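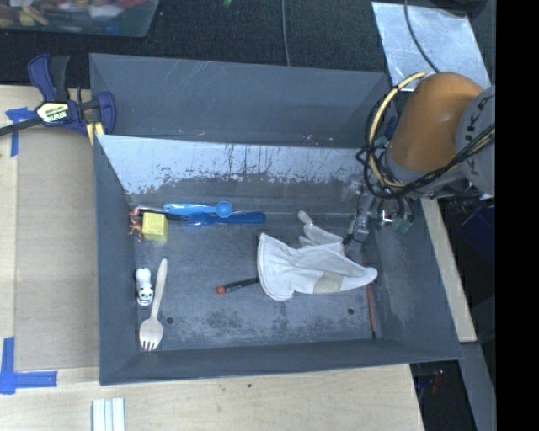 Temps de lecture : 2 min

Accueil | Maison | Bricolage | Jardin | Entraide

Imprimer | Envoyer par e-mail

Nettoyer un grand bac en métal gris : traces verticales et fond encrassé

Publié le samedi 5 mai 2018 par Idun Fjeld

Bonjour,

J'ai un grand bac en métal gris, aux parois inclinées, posé sur une table en bois clair. Il sert de vide-poches à toute la maison : cuillère doseuse, fourchette en plastique, marqueur, gant de travail, petites figurines des enfants. Je voudrais le remettre en état avant de trier ce qu'il contient.

Une paroi porte des traces verticales foncées, comme des coulures, et des éraflures. Le fond est taché, avec des zones plus claires. Il y a aussi deux petits trous ronds dans le fond, un à gauche et un à droite. Faut-il les boucher ? J'ai essayé l'eau chaude et le liquide vaisselle, sans grand résultat. Je ne connais pas le métal exact, le bac a été acheté d'occasion à Haugen.

Merci d'avance.

Helge Hovland

Commencez par vérifier avec un aimant. S'il colle, c'est probablement de l'acier, peut-être galvanisé. Dans ce cas, pas de vinaigre pur ni de laine d'acier, vous attaqueriez le zinc.

Videz complètement le bac et passez l'aspirateur dans les angles. Faites une pâte avec du bicarbonate et un peu d'eau, étalez-la sur les coulures, laissez dix minutes, frottez avec une éponge non abrasive dans le sens de la hauteur. Rincez et séchez tout de suite au chiffon. Les éraflures resteront. Pour les trous, je les laisserais ouverts, l'eau de rinçage partira par là. Mettez une bassine dessous ou faites ça dehors.

Adom Amoah

Moi je prends du Plurkum pour tout, ça marche bien.

Oda Sæther

D'accord avec Helge, mais testez la pâte dans un coin avant. Sur le mien elle a laissé un voile blanc qu'il a fallu rincer plusieurs fois. Pour les petits objets, un tapis en caoutchouc découpé à la taille du fond cache les taches et couvre les trous. Le gant, je le rangerais ailleurs que près de la cuillère doseuse, surtout si elle sert encore en cuisine.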